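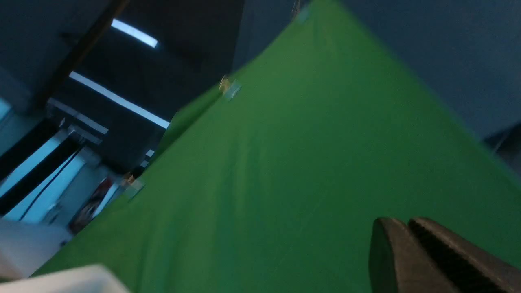
FOR IMMEDIATE RELEASE
3/15/26

Elora opens green screen room at Sembiring building, Lilinley
Bookings open now, first sessions in June

LILINLEY - Elora, the shared workspace and equipment library, has opened bookings for a green screen room on the upper floor of the Sembiring building. 504 square feet. Green cloth backdrop, overhead light, a door that shuts. Open to members and to anyone else in Lilinley who needs a clean background for a few hours.

The room was storage until last year. Shelving mostly, plus a lot of flattened boxes. It has been cleared out and the walls wiped down. The pale blue paint stays. We looked at repainting everything gray and the money went into fabric instead.

The backdrop

Fabric, one solid green, the strong flat kind used for keying. We tried paper first. Paper tears at the corners and every tear means cutting off a length and starting again. Cloth goes back up the next day. It does crease, and faint creases are normal. Most editing programs deal with light wrinkles fine, deep folds are the problem, so please roll the cloth on its tube when you take it down. Do not fold it. Do not stuff it back in the bag, we know the bag is right there.

Clips run down the edge to keep the fabric taut. They are small and pale, and they go back in the tub by the door at the end of each session. Clips walk off more than anything else we lend out. If one cracks, leave it on the desk with a note so we can replace it.

Elora tested two cloths before picking this one. The other was a lighter green and looked nice to the eye but came up patchy on video, particularly at the hem. That cloth is still available from the equipment library for home use, ask at the front desk.

Lighting

Overhead fluorescent fixtures, on one wall switch. Even enough for product shots and talking heads. People standing close to the cloth will get some green on their shoulders and hair, so move forward a few feet if you can. Two stand lights can be added to a booking for no extra charge. Request them when you book, not on the day, they are shared with the Nukano craft floor and are often out.

The ceiling is dark and stays dark. Wide shots will catch it along with the fixtures, so plan to crop or bring the camera in.

Who it's for

Small sellers who want their items on a plain white or colored background. Teachers recording lessons. School groups making short films. Anybody tired of pinning a bedsheet to a curtain rail. During the trial period we had seven bookings, including a puppet piece, a set of hat photos and a weather report for a school project that ran over by an hour becuase the map was upside down.

Not suited to live music. The wall to the next room is thin and the neighbors can hear everything.

Booking and rules

Sessions are 4 hours and that includes set up and take down. Members book through the usual Elora account. Non-members book at the front desk or by phone, a refundable deposit applies to all equipment loans. Under-16s need an adult in the room for the full session.

No food on or near the fabric. No tape on the fabric either, clips only. Shoes off or clean soles if you are standing on the cloth where it comes down onto the floor. No fog machines, no glitter, no powder of any kind. Steamers are fine, keep them moving and keep them upright, a drip leaves a mark that shows up on camera for days.

Anything green you are wearing will disappear. That goes for green lettering on shirts and some teal scarves too. Spare dark smocks hang behind the door and get washed weekly.

Access

The Sembiring building has an elevator to the upper floor, use the side entrance if you have cases or anything on wheels. Loading at the curb is short stay only. The corridor outside the room is a fire route and has to be kept clear, so bring all your gear inside and then close the door.

What's next

A second backdrop, in black, is on order. No delivery date yet. Elora is also looking at a rail so the cloth can be raised and lowered by one person, right now it is really a two person job and the front desk will lend a hand if its quiet. A short beginner session on lighting and keying will be offered at the Nukano craft floor once the room is running normally. Details to come in the members' bulletin.

Press visits are welcome before the first June sessions. Contact the Elora front desk at the Sembiring building to arrange a time. Please tell us if you plan to film so we can have the cloth steamed.

About Elora

Elora runs shared workrooms and an equipment library in Lilinley. Its spaces include the Nukano craft floor, the print room and now the green screen room.

ENDS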